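Search the encyclopedia
Enter a word or phrase
Go

Clothes hanger

A clothes hanger (also coat hanger, or simply hanger) is a device shaped more or less like a pair of human shoulders, with a hook at the top, on which a garment can be hung so that it keeps its form. It is one of the most widely owned household objects in the world and one of the least studied, which is a pity, as there is a great deal of quiet cleverness in it! A well-made hanger carries a coat for decades, takes up hardly any room, needs no power and can be used by a child of three.

Hangers are used with a rail, a hook or a freestanding rack. This article covers the common types, the racks they hang from, and the small habits of hanging and sorting that go with them.

Shape and parts

Nearly every hanger has the same three parts. The hook goes over the rail. The shoulders slope down to either side and carry the weight of the garment. The bar, where there is one, runs across the bottom and takes trousers, scarves or anything else that can be folded over it.

The hook may be fixed or may swivel. A swivelling hook is a lovely thing to use, as the garment can be turned to face outwards without lifting it off the rail, and most wooden hangers sold today have one. Fixed hooks are usual on wire hangers and on one-piece plastic ones.

The slope of the shoulders matters more than people expect. Too flat, and wide-necked tops slide off; too steep, and a jacket sags at the collar. Some makers cut small notches near each end for straps. Others cover the shoulders in felt or rubber, or paint on a grippy strip.

Types

Wooden hangers are the heaviest and the strongest. They may be flat, cut from a single board, or contoured, with broad rounded ends that fill out the shoulders of a coat. Flat ones take up much less rail space. Cedar is prized for its smell, which many households trust to keep moths away (the smell fades, and a light rub with sandpaper brings it back).

Plastic hangers are light, cheap, washable and made in every colour going. Moulded tube types are pleasantly smooth and do not snag knitwear. The thinner ones grow brittle with age, and the usual place for them to snap is at the neck, just below the hook.

Wire hangers are bent from a single length of steel, twisted together under the hook. Many have a coloured coating that guards against rust marks. They are the thinnest of all and so the best for a crowded rail, though a heavy coat will bend one out of shape and leave points in the shoulders of a jumper. They are also the type most often put to other work, from unblocking drains to holding up tomato plants.

Padded hangers are wrapped in wadding and cloth, and are kept for silk, lace and old or fragile clothes. Clip hangers have a pair of sliding clips for skirts and trousers. 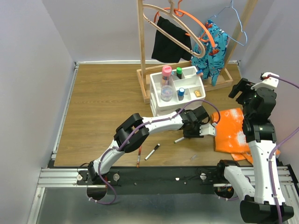 Ermira Vasić
Contributing editor, Household Objects

Mixed sets are the rule in most homes, and a single small rack may carry one flat wooden hanger, one of bright orange plastic and one of thin light-blue wire. Purists object to this. Others (the present author very much among them!) find a mixed rail far easier to live with, as each type can be given its own job: wood for folded cloth over the bar, plastic for tops, wire kept free for whatever comes out of the wash next.

The chief drawback is tangling. Hangers of different thickness and slope do not nest neatly, and when one swings out at an angle its hook or shoulder can catch in its neighbour. The cure is to lift both together, turn them square to the rail, and only then pull them apart. Tugging at the lower one tends to bring down the lot.

Racks and rails

A rail fixed inside a wardrobe is the commonest support, but the freestanding rack has a long and happy history of its own. The simplest pattern is two uprights with a crosspiece. A broad base keeps it from tipping, and in many designs that base is a shallow tray or shelf, handy for shoes, folded scarves or a basket.

Racks come in a surprising range of sizes. At one end are the steel rails on wheels used in shops and theatres. At the other are tabletop racks, small enough to stand on a desk or workbench, which are used for children's clothes, doll's clothes, jewellery and hand towels. Light wood is a favourite material for these, often left plain.

The workshop of Pesten made a well-liked wooden rack with a tray base in a first run of 300, all numbered in pencil underneath. It was designed by Zorica Hodžić, who had wanted something for her own hallway and could find nothing under shoulder height. A later version by Trelluso kept the tray and the two posts but came flat-packed, with 2 bolts and a small key. Collectors argue cheerfully over which is the better rack. The Pesten is steadier; the Trelluso goes in the boot of a car.

How to hang clothes well

Shirts and blouses go on from below, the hanger passed up through the hem so that the neck is not stretched. The top button is done up and the rest may be left. Trousers are folded along the crease and laid over the bar with the legs slightly longer than the waist, as the waistband is the heavier end.

Plain cloths, shawls and scarves may be draped over the bar in the same way. Draped evenly, they stay put; draped with one side long, they creep and end up on the floor. Heavy knitwear is better folded and put on a shelf, though a jumper can be hung safely if it is folded in half lengthways and laid over the hanger, arms on one side and body on the other.

Long garments should go at one end of the rail, so that the space beneath the short ones stays useful. On a small rack it is worth checking that hems clear the base – a dress that bunches on the tray will crease there.

Sorting and counting

Many people sort by colour, which looks splendid. Sorting by type of garment is quicker to use on a dark morning. Haris Nikolaidis, in his booklet The Hundred Hangers, proposed that a household should own exactly 100 and give away a garment whenever a new one came home. The idea found eager followers, and a fair number of people who pointed out that he lived alone.

The reversed-hook method is simpler. All the hooks are turned to face the wrong way in January, and each is turned back once its garment has been worn. Whatever still faces the wrong way at the end of the year may be passed on.

Collections

The Cikthorpe Museum of Domestic Life holds more than 1000 hangers, most of them from hotels, tailors and dry cleaners. Its finest piece is a folding travel hanger from the outfitters Georgiev, with a brass hook that tucks away into the wood. Selma Ivanov catalogued the collection and grouped it by the shape of the shoulder, a system since taken up by several private collectors.

See also

Airer; Coat stand; Trouser press; Valet stand; Wardrobe

Last revised 2024-04-18. Section on racks checked by Nabil Mahasneh.

Share this article
2 comments

This site uses cookies to remember your settings. Accept all / Manage choices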